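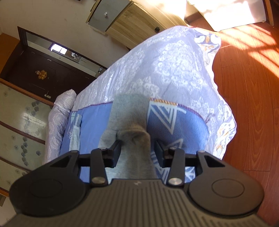 A gray sock between the fingers of the hand-held gripper, on the bed.

In June our small purchasing group went to visit Sostovach, who build hand-held grippers and also the arms which can later carry the same fingers. We work for Lirnwood, a company that runs laundry and room service for residential homes, and next year we must decide if we put money in this kind of equipment or wait again.

The visit began at 9 in the morning with coffee and a long talk about prices. I had prepared a list of questions and I am glad I did, for the price sheet shows only the tool. The fingers are counted separately, and they wear. Our host advised to plan 4 pairs for each gripper in the first year. One pair costs 35 dollars, so this is not what will break the budget. The training day is 320 dollars per person, and this line we had forgotten completely.

After this we spoke about socks. For us it is a serious subject — in our homes the small soft pieces take more time than the sheets. A sock has a cuff with ribs and a smooth part below, and when it folds over itself the fingers must hold more cloth in one place than in another. I asked if one kind of fingertip is enough for socks and blankets both. The answer was "for a trial, yes", and I wrote down the first three words too.

Their planning software is called Plikus. It is paid by the year and the first 80 hours of recorded work are included. My colleagues liked it more than I did. The screens are clear, but I could not find how to export our own records, and they promised to send me the instructions.

We also asked about Roy, the arm on a rolling base. It is not yet for sale to companies of our size, and the delivery time was given only as "next year". I would not put it in the budget now. My proposal is two hand-held grippers, the spare fingers and training for two people. The offer from Sostovach should arrive before our next budget meeting, and I still have to ask them who pays the shipping for repairs.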